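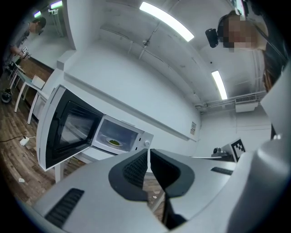
Hand-held gripper faults: your questions

What went wrong with the grippers?
On some units the finger pads stopped closing fully partway through a recording. The trigger felt normal in the hand, but the pads stayed open in a V and the plate or bowl was not held. We first saw it at our Morkville lab during the microwave task, where a plate of green food is taken out of the open microwave and put on the table.

What caused it?
A small drive pin inside the body wears down and slips. Montri Nuchit opened the first faulty unit and found the pin worn flat on one side. The pins were rated for 3,000 closes. Ours began to slip after 600.

Was anyone hurt?
No. One plate was dropped and broken. The food used in the task is never heated, and the microwave stays unplugged — please keep it that way.

Which units are affected?
Every unit from the first Renholm batch. The batch name is on the label inside the battery cover. Later batches have a steel pin and can be used as normal.

How do I check mine?
Switch on, squeeze the trigger fully and look at the pads. They should meet along their whole length. Do this before each session and again every 100 closes. If there is a gap, stop and put the unit on the repair shelf.

Can I carry on if it only slips now and then?
No. A slipping pin gets worse, and the recorded finger position will be wrong even when the grip looks fine.

What about recordings already made?
Mercy Swai has gone through 400 of them and marked those where the pads and the recorded position disagree. Marked recordings are left out of training. Don't delete anything yourself.

When will the repairs be done?
New pins are due in September. Until then, swap with the Ullonov site if you run short.

Page updated 2021-08-07

Contact the Morkville lab desk | © Renholm Handling | Back to top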